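Dollus Shallow Bowl, Pink and White
Item 424
Sold by Evinier Table & Kitchen

Overview | Details | Care | Shipping | Reviews

Most bowls are designed by people who would like you to notice the bowl. The Dollus Shallow Bowl is round, it is low, and it has a pale pink inside and a white rim. It holds things that would otherwise be on the table. We have sold it since our first spring catalog and have never once been asked what it means.

The pink was a matter of some debate. Narayanan Shenoy, who draws the Dollus shapes, wanted something that would make vegetables look good without making cereal look medicinal. He went through a great many pinks, several of which we still have in the stockroom and use for paper clips. The one he settled on is pale enough that people who say they don't like pink tend to buy it anyway and call it something else. Call it what you like. The label on the box says Pink.

The bowl is meant to live out on the table or counter with something in it. Peppers do well, and so do lemons, garlic, keys, and the mail you have decided not to open. It is too shallow for soup if you walk anywhere with soup. We have had letters.

How much does it hold?

Less than you'd think if you are used to deep bowls, and plenty if you aren't. A couple of long peppers laid side by side will just about fill it. Apples sit one layer deep — stack them and they will roll off at night, when you are least prepared for it. If you shop for a family of six, get two bowls or a crate.

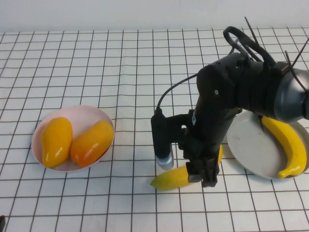

Evinier Table & Kitchen — Tableware Department

Long yellow and orange peppers are our standing recommendation for the pink bowl, and the glossier the better. Bananas are another matter. They are the wrong shape for almost everything, and laid in a shallow bowl they tend to hang over the side and get caught on sleeves. We suggest a plate. The Dollus Round Plate in white takes a banana comfortably, curve and all, and leaves the bowl free for produce that knows how to sit still. Any banana that doesn't fit on the plate can go straight on the table, as bananas have been doing for years.

Details

Shape: round, shallow
Color: pale pink interior, white rim
Finish: gloss inside, satin on the foot
Dishwasher: yes, either rack
Microwave: yes, up to 1000 watts
Oven: no
Sold: singly, or as a set with the Round Plate (item 1026)

Care

Wash it. The glaze is from Mollel and puts up with ordinary soap, ordinary sponges and being left in the sink over a long weekend. Turmeric will leave a faint yellow ring if you let it sit; a paste of baking soda takes it off. Tomato does not seem to bother it. Please don't use steel wool, and if you already have, please don't write to us about the scratches.

The foot is ground smooth, so you can slide the bowl across tile or a painted table without leaving a mark. On grouted tile it may click as it goes over the lines. Some customers find this pleasant.

Shipping and returns

Bowls ship in a molded paper tray from Visalex, which is plain and brown and works better than the foam we used to use. You have 60 days to send a bowl back. It should be clean and in one piece. If it arrived in more than one piece, send us a photo and keep the pieces; we'll mail you another.

Orders for the April restock are open now. The set usually goes first, and the single plates go last, for reasons we have not looked into.

From customers

"Bought it for fruit. It has held a roll of tape and a flashlight since the day it came. No complaints." — verified buyer

"Pinker than my husband expected, less pink than I hoped. We're keeping it." — verified buyer

"Would like it deeper. I know there's a deep one. I would like this one, deeper." — verified buyer

Questions about the bowl, the plate, or which goes with what can be sent to Teresa Conneely at the tableware desk. She answers in the mornings and is firm on the subject of soup.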